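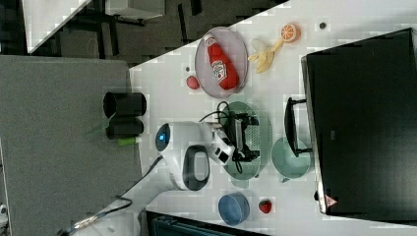
El brazo de la célula de cocina de Buvden, con la pinza sobre la bandeja verde.

«Lo que más tiempo me quita es el cable», dice Jana Ostermann. Lleva el mantenimiento de la célula de manipulación que Buvden tiene montada en su taller de Arnadside: un brazo blanco, una pinza eléctrica de dedos, una mesa fija y un surtido de utensilios y alimentos de juguete que el brazo coge, mueve y deja. La entrevista se hizo junto a la mesa, a las diez de la mañana, y se interrumpió dos veces por llamadas.

El cable al que se refiere es el de la pinza. Sale del cuerpo de la herramienta y forma un bucle antes de volver al brazo. Si el bucle queda corto, tira del conector al girar la muñeca; si queda largo, engancha los objetos altos. Ostermann lo ajusta con la muñeca en sus dos posiciones extremas y lo fija con bridas de velcro. «Las de plástico las retiré. Había que cortarlas cada vez que se tocaba algo y un día alguien cortó también la funda.»

El conector se revisa cada 25 horas de funcionamiento. La comprobación consiste en mover la articulación de la muñeca a velocidad reducida, de tope a tope, mientras se lee el contador de errores de comunicación. Si el contador sube, se cambia el latiguillo completo. No se repara. «Un latiguillo soldado aguanta en el banco. En la muñeca no dura.»

En diciembre la célula tenía acumuladas 1.545 horas. De ese periodo, Ostermann guarda un registro en papel, en una carpeta de anillas, y otro en el servidor. Coinciden casi siempre. Cuando no coinciden, se fía del papel, que se rellena delante de la máquina.

Sobre los dedos de la pinza es más escueta. Se miden con calibre en la punta y en la base, y se sustituyen por parejas aunque solo uno esté gastado. Montar un dedo nuevo frente a uno usado desplaza el punto de cierre y obliga a corregir el cero. El cero se toma cerrando la pinza en vacío, a la fuerza mínima, y repitiendo la operación tres veces. Si las lecturas difieren, se desmonta, se limpia el asiento y se empieza otra vez. «La mayoría de las veces es suciedad debajo del dedo. Un pelo basta, o una fibra.»

Los tornillos de los dedos se aprietan con llave dinamométrica y se marcan con una raya de pintura. El fijador de roscas que usa es de resistencia media. Probó uno más fuerte y tuvo que calentar la pieza para sacarla.

La disposición de la mesa también entra en su trabajo. El hornillo va siempre en el mismo lado, con la puerta hacia el interior de la mesa, y los objetos pequeños se reparten por el resto de la superficie. El escurridor verde menta es el que da más problemas de agarre: el borde se abre hacia fuera y los dedos resbalan si la aproximación no es vertical. La botella de kétchup, tumbada sobre el plato, tiene otro inconveniente. La etiqueta es de un material y el cuerpo de otro, y el rozamiento cambia según dónde cierre la pinza.

«Al principio movíamos el hornillo para limpiar y lo devolvíamos a ojo», cuenta. «Un par de milímetros no se notan al mirar. Al cerrar la puerta, sí.» Ahora lo coloca con una plantilla de aluminio que se apoya en el canto de la mesa y se retira antes de arrancar.
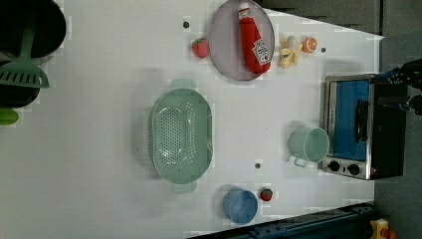
Según Steinar Frandsen, la plantilla resuelve el síntoma y deja la causa: el aparato debería ir atornillado, y mientras no lo esté habrá que comprobar su posición después de cada contacto fuerte. Ostermann conoce la objeción, que ha aparecido en más de una reunión, y la acepta en parte. «Tiene razón en lo de comprobar. En lo de atornillar, no. Si el brazo empuja la puerta donde no debe, prefiero que se desplace el horno. Si está atornillado, la carga se la lleva la muñeca, y una muñeca cuesta bastante más que volver a poner la plantilla.»

La comprobación que pide Frandsen ya figura en el procedimiento. Después de una parada por sobreesfuerzo, el operador anota la articulación que la ha provocado, libera el brazo a mano, coloca la plantilla y solo entonces rearma. El orden se fijó a raíz de un rearme con la herramienta todavía apoyada en un borde: el brazo intentó recuperar la posición y dobló un dedo.

El brazo se alimenta desde una línea separada de la iluminación. El armario de control es de Lammers, y su única intervención periódica es el filtro del ventilador. Ostermann lo aspira y lo cambia cuando deja de quedar claro. La moqueta del taller suelta fibra, y la fibra acaba en el filtro.

La calibración de la cámara de muñeca le ocupa media mañana. El soporte tiene dos tornillos y un pasador. El pasador no se toca. Si se ha aflojado alguno de los tornillos, hay que repetir la calibración completa, aunque la imagen parezca correcta. Para ello despeja la mesa, coloca un tablero de cuadros y lleva el brazo por una serie de posturas guardadas. El error admisible está escrito en la tapa de la carpeta. Cuando se supera, lo primero que mira es el cable, otra vez: tirante, llega a mover el soporte.

Preguntada por lo que cambiaría, contesta sin pensarlo mucho: el conector de la muñeca por uno acodado, y una canaleta flexible en el antebrazo. Ha pedido las dos cosas a Odgate. El conector está en camino. De la canaleta no tiene fecha.
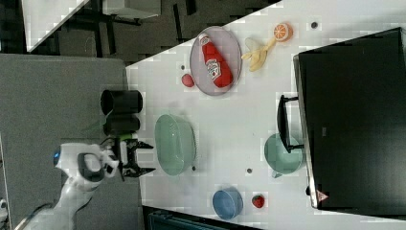
Repuestos y plazos

En el cajón de la célula hay dos latiguillos, un juego de dedos y un filtro. Ostermann no quiere más. Los latiguillos guardados enrollados cogen forma y luego cuesta que el bucle caiga bien, de modo que los cuelga rectos en cuanto los recibe y anota el mes de entrada en una etiqueta.

El cambio de dedos, con el cero incluido, se hace sin parar la jornada. El del latiguillo exige quitar la tapa de la muñeca, y prefiere dejarlo para última hora. «La tapa lleva junta. Si se pellizca la junta, no se ve hasta que vuelves a abrir.» La limpia con un paño sin pelusa y aprieta en cruz.

La próxima revisión general incluye los frenos de las articulaciones, que se prueban uno por uno con el brazo extendido y la pinza desmontada. El conector acodado se montará entonces, si ha llegado.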